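Search this site Go

Grestport has a new rulebook for two-armed robots, and it's shorter than I thought

I've been whining about this for most of a year, so it's only fair that I write it up now that it's out. The Grestport test hall has published its house rules for anybody who wants to bring a two-armed robot in and let it loose on the furniture. They went up in November and they apply to every team that books floor time, including the ones who've been coming for ages and have their own way of doing things (you know who you are!).

The headline rule is that you do it in simulation first. Before a robot gets near a real drawer in the hall, the team has to hand in 300 simulated runs of the same task, with the failures left in. All of them. If your robot missed the handle and punched the cabinet, that run goes in the folder along with the pretty ones. I love this. I have sat through so many demo reels where everything goes right, and I always come away knowing less than when I sat down.

Gladys Koech wrote most of the text and she was nice enough to go over it with me on the phone. I asked her why simulation gets a whole section when the hall is a real building with real floors. "People were already doing it, they just weren't telling us what was in it," she said. "I'd get a success rate and no idea what room they'd been practicing in." So now the room itself has to be written down: what furniture is in there, what the handles are like, what's on the counter, where the robot starts. If you change any of it halfway through, you start a new batch and say so.

That last bit is going to hurt some people. Stoica, who share a bench with us on and off, told me they shuffle their rooms all the time and have never kept a list. They weren't mad about it, more like tired in advance. Vamau are fine, they've been logging their layouts from the start and were pretty smug when I called.

Then there are the rules for the real floor. Two people have to be present whenever the arms have power, and one of them does nothing except stand by the stop. No laptop, no phone, no helping with the cables. Arms move at slow speed for the first 15 minutes of any session, even if you were in the hall the night before and nothing has changed. And if a person steps over the floor line, everything stops and the run counts as a failure – which I think is harsh, but I've also seen how people behave when a run is going well and they want a closer look.

I did ask about the gap between the two halves of the document. Passing in a simulated room doesn't mean much if your simulated drawer slides like butter and the hall's drawers stick (they do stick, the one by the loading door is a menace). Gladys agreed and said there's a line on it, and there is, on the last page: teams have to say which parts of the physics they measured and which parts they guessed. She'd wanted something tougher. Ullum asked for a grace period and got one, so for the first 3 months a guess can simply be marked as a guess.

My own gripe is with the camera section, or the lack of one. The rules say a room record needs a picture, and that's it. Nothing on where the view has to come from. I'd have liked one from the robot's side and one from across the room, with the same pair for every team, so we could compare. Gladys says she'll take comments until the grace period is up, so send her yours. I've already sent mine and it was long.

The part I'd tell a new team to read twice is the bit on naming things. Every object the robot might touch gets one name, and that name is used in the task sheet, the logs and the write-up, so there's no "upper handle" in one place and "drawer pull A" in another. Color is allowed as a name as long as no two things of the same kind share it. That works nicely on a cabinet like the one in the view I've put in here, with its yellow, green and orange handles, and the little red button on top is easy to name too. The three gray handles in the block are another story – all the same color and side by side, so under the new rules you'd have to number them, and you'd have to say which end you're counting from.

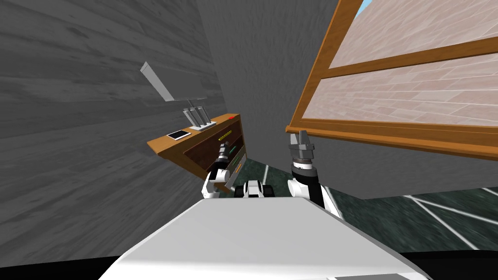
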